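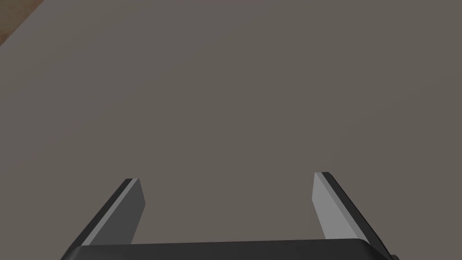
On giving up the big table

19 Apr 2024

We sold the dining table in December and I have been meaning to write about it ever since, mainly to stop telling people in person. It seated ten. In the years we owned it, it seated ten on one occasion, when Špela's parents came over with everyone they had ever met, and two of those guests ate on the stairs anyway from choice.

The rest of the time it was where the post went to die. I found a parking fine on it from the council at Adgate that had been paid twice, once by each of us, and a voucher for a garden centre that has since become a gym. There was also a candle we were saving. I don't know what for. Guests, presumably, although we had the guests and didn't light it.

Selling a large table is a good way to learn how few people own a tape measure. I put the length in the advert, in the title and again in the first line, and 11 people wrote to ask how long it was. One man offered me 60 pounds and a bread maker. Another wanted to know if it would go round a bend in a hallway, his hallway, which I have never seen. In the end it went to Geetha Acharya from the choir, who paid what we asked and brought three cousins and a van, and had the legs off before I'd finished explaining about the legs.

Then we had a room with nothing in the middle of it, and I recommend this to anyone who can stand the echo. We walked through it in straight lines. For a fortnight I kept swerving round a table that was by then in somebody else's house, like a dog with an old fence in its head.

What replaced it is small and came flat in a box from Flonora, with instructions showing a cheerful person with no face doing it all alone in five steps. It took both of us and most of an evening, and a phone call to Špela's brother, who was no use but likes to be asked. It seats four if the four are fond of each other.

The post has moved to the windowsill. I had hoped that less table would mean less rubbish, and for a while it did, but the windowsill is long and has a good view and I think the letters prefer it. The candle is up there too. It has started to lean a bit in the sun.

Geetha had us round last month, so we have now eaten at our old table as visitors. She'd sanded out the ring I made with a hot pan in our first year and had been blaming on the previous owners. It looked very smart. She asked if we missed it and we both said no, a bit too fast, and had seconds. There were nine of us, with elbow room, and a chair going spare at the end for the coats.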